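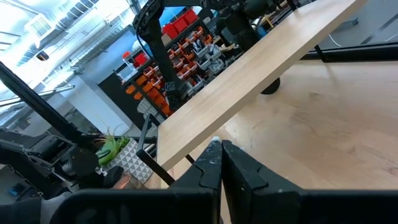 Week whatever-it-is of the arms project

Quick one before the last bus. I promised people at home I'd keep this up and then didn't post for most of the term, so sorry, and here's a big untidy lump of it all at once.

For anyone new: I'm in the project group at Lustside that's doing the two-armed tasks for the Plarnthorpe student meet. There are 12 teams going. We're called Bárány, which is Hungarian for lamb, chosen by Viktória Mészáros in under a minute because the form was due. I was voted down on Team Plank. Still think Team Plank was better.

Three jobs on the task sheet. One, the board, which both arms have to lift and put somewhere else without it skidding. Two, cans onto a shelf. Three, a mystery task you only get told on the day, which I am choosing not to think about.

We drive the arms by hand to start with, one person, two controllers, and record all of it, and then the recordings go into the training. So most of what I do on this "robotics project" is pick things up very slowly while someone else says left a bit.

The board

Started with the board because it looked easy. Long bit of pale wood, how hard can it be. Quite hard! The trouble is that once both grippers have hold of it the arms are joined together, sort of, and if one goes up a touch faster than the other then the whole thing twists and a finger slips off. First afternoon we dropped it so often that somebody came up from the room downstairs to ask if we could not.

What helped, in no order:

Going slower than feels sane. Emese Szekeres made us count out loud on the lift. One person counting, the driver only listening.
Gripping further in from the ends. We'd been grabbing right at the corners because it looked tidy.
Stopping once it's clear of the table, and only then moving sideways. I kept doing both at once like I was carrying a sofa.
Swapping drivers after 20 minutes. Your hands go funny after that and the recordings get worse, you can see it when you play them back. Jerky.

Also the fingers are getting worn. Plenty of scuffs near the tips now and I'm convinced the grip is worse than it was at the start, though Viktória says it's me. We've asked for new pads. The order form wants a cost code and none of us has got one so that's where that is.

We've got more than 200 goes at the board saved, good and bad. The bad ones get a note saying why. Mine mostly say "rushed".

Cans

Moved on to cans this week. I thought I'd like it more than the board and I do, mostly. It's more like a real job, you can explain it to your nan. Can goes on shelf.

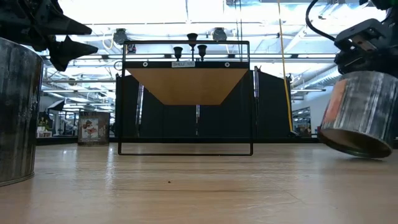 Cans on the table, shelf in the middle, a gripper reaching in from each side.

The grabbing is fine. A can is a nice shape and if you come in level it sort of centres itself between the fingers. Standing it up again is what eats the time. Tilt it even slightly on the way and the bottom rim lands on one edge, and then you let go and it rocks, and you have that awful half second. Emese's trick is to touch down, wait, open a tiny bit, wait, then open properly. I forget the second wait. Every single time.

Different sizes are a pain aswell. You get used to how far the fingers open for a small one and then go in too narrow on a big one and shove it over. Viktória wants us to do all the big ones in one sitting and all the small ones in another. Emese wants them mixed up because the robot won't get to choose on the day. They went back and forth on this over a whole pot of tea and I wrote down both and we did mixed. I think mixed is right. It's slower though, and we've only got the bench until the first years need it back.

Things I'd write on my own hand if I could:

Check the cable loop before you lift. It caught once and pulled the wrist round.
Don't reach across with the left for something on the right. You've got a right.
Say the start word BEFORE moving. I have ruined so many recordings by starting and then saying start.
Lunch.

How the training's going

Right so the bit my dad always asks, does it do it on its own yet. Sort of? We ran the first trained version on the board and out of 8 tries it lifted cleanly on three, got one end up on two, and on the others it hovered over the wood as if it was shy. Which I found very sweet and Viktória did not. She reckons it's picked up our dithering. There's a lot of me in those recordings sitting still while I work out which hand is which, and if you show it hundreds of pauses, well, it pauses.

So now there's a job of going through and trimming the dead time off the front. Very dull. I did a load of it last night with the radio on. Cans haven't been trained at all yet, we need more of them first and we need them to be less wobbly.

I did get one lovely run today. Board up, across, down, no twist, hardly a sound when it landed. Emese clapped. Then I pressed the wrong key and didn't save it. Moving on.

Nelldale lot came over

A few people from the Nelldale club came by this afternoon, sixth formers mainly, thinking about whether to enter next year. They had a go on the controllers and one girl was better than me inside five minutes, no exaggeration, just calm hands and a straight lift. Asked her if she plays anything and she said the cello. We should recruit more cellists. They had loads of questions and I said I'd put the main one up here with a proper answer as I waffled at the time.
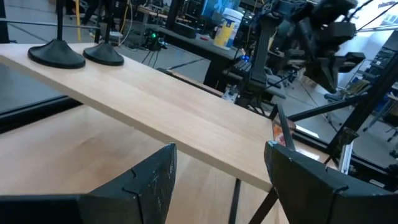

Do you need to be able to code to join in with something like this?

Not at the beginning. Driving the arms, checking recordings and setting up the table don't need any code, and that's most of the hours. You'll want a bit of Python once you're looking at the training side, and people in the group will teach you that as you go. Being patient matters more in the first month. So does turning up when you said you would.

The other thing they asked was how much it costs to enter, and I still need to look that up, it went through the department so I never saw a bill. Will ask and add it underneath.

Plan from now: more cans in the mornings when it's quieter, trim the rest of the board recordings, nag about pads. Viktória's redoing the task timings because we'd been reading the sheet wrong, the clock starts when the arms power up and not at the first move. That's lost us a good chunk of each run. Bit annoyed at that one, we all read it, all of us.

Bus. Will try and post again before Plarnthorpe, and if anybody has a cost code going spare pleese get in touch.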